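Which Hand Would You Give a Robot?

Sorting cards is a boring job. Let's make a robot do it.

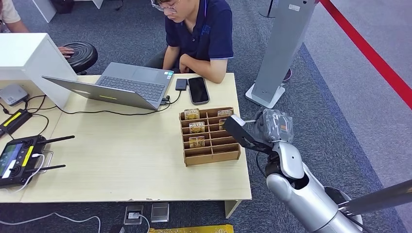

Small slots, small cards

Picture a cardboard tray with rows of little compartments, like an egg carton that went to business school. The job is to pick up a card and slide it into a slot so it stands upright. You could do this while eating toast. A robot has to use its whole arm and a great deal of electricity.

The part at the end of a robot's arm is called a gripper. It does the work of a hand, although most grippers look more like pliers or a vacuum cleaner. Choosing the right one is harder than choosing an ice cream flavour, and you don't get to lick any of them.

Three grippers walk into a workshop

Say we are testing three grippers at the Vondholm workshop. We'll call them Urnon, Shirima and Akum, because "the black one" gets confusing when they are all black.

Urnon is a pincher. It has two stiff fingers that squeeze together, the way you pick up a potato chip you don't want to share. Pinchers are good with thin things, as long as they can get one finger on each side. A card standing up in a slot is easy. A card lying flat on a table is a nightmare. Try it yourself with your fingernails cut short.

Shirima is a sucker. (That is the proper sort of name for it. Stop laughing.) It has a rubber cup and a pump that pulls the air out. Flat, shiny cards stick to it nicely. Fuzzy things don't, so never ask it to pick up a tennis ball or a cat.

Akum has soft fingers that bend around whatever they touch. It's lovely with strawberries. With a card it behaves like someone wearing oven mitts.

How to make it fair

If Urnon gets crisp new cards and Akum gets the ones somebody sat on, we haven't learned anything about grippers. So every gripper gets the same tray, the same cards and the same starting spot. Each one has 20 tries. A try only counts if the card ends up standing in the right slot. Near the slot is no good, and neither is on the floor.

Then we write down every result, even the embarrassing ones. Especially those. If a gripper drops 8 cards out of 20, we want to know whether it dropped them on the way up, on the way across or right at the end. Those are different problems and they need different fixes.

Isn't the arm doing the work?

Partly. A gripper only opens, closes or sucks. The arm carries it to the right place, and its joints are a bit like your shoulder, elbow and wrist. If one joint is off by the width of a pencil line, the card bumps into the cardboard wall and bends.

People help too, usually by sitting at a laptop and frowning. Some robots are steered by a person with a controller. Others use cameras and a program to decide where to go, and a wrong number in the program can send a perfectly good gripper to the wrong slot with great confidence.

Test it at home

You will need an egg carton, some old playing cards cut in half (ask first), kitchen tongs and a pair of thick socks.

1. Put a card in an egg cup using just the tongs.
2. Put the socks on your hands and try again.
3. Stick a loop of tape on the end of a ruler and try with that.
4. Give each method 20 goes and keep score.

The tape will probably be brilliant at picking up and terrible at letting go – robot builders have the same trouble with sticky grippers. Have your next 20 goes with the egg carton turned sideways, and see if your favourite still wins.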